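Mulow coach interview, am I the only one annoyed?

kdawber
So Coach Mogensen finally tells the Skoltside blog why he benched Tak for the semifinal, and they sit on it until ticket week. Come on! We lost by 2 and half this board stopped speaking to each other over it. I was just getting excited about February again (new turf, new keeper) and now we're back to arguing about one substitution.

gilang_g
Disagree, sorry. I'd rather know. He said In-ho had a bad ankle and wouldn't admit it. Sounds like a coach doing his job to me.

kdawber
Then say it after the game! I drove 300 miles and stood there guessing with everybody else.
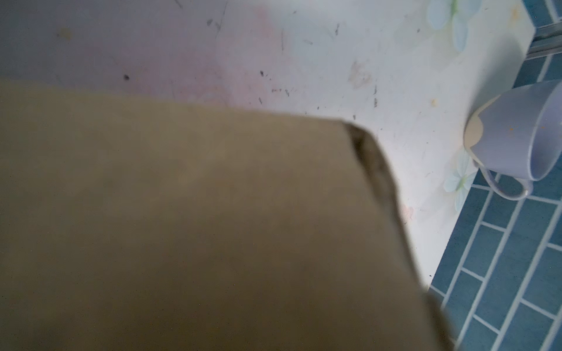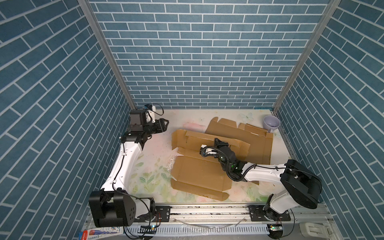

Nam-gil Choo
Kelly, I was on that same trip and I'm still mad, but at the players. We had 8 corners and did nothing with them. Tak wouldn't have fixed that on one leg.

kdawber
He scored 10 last season, Nam-gil. Put him on for the last few minutes and let him try!

gilang_g
And if he's out until summer? You'd be in here yelling about that too lol

kdawber
Probably, yeah. Still not reading the second half of that interview.

Nam-gil Choo
It's mostly about the bus anyway. Anybody have a spare ticket for the opener?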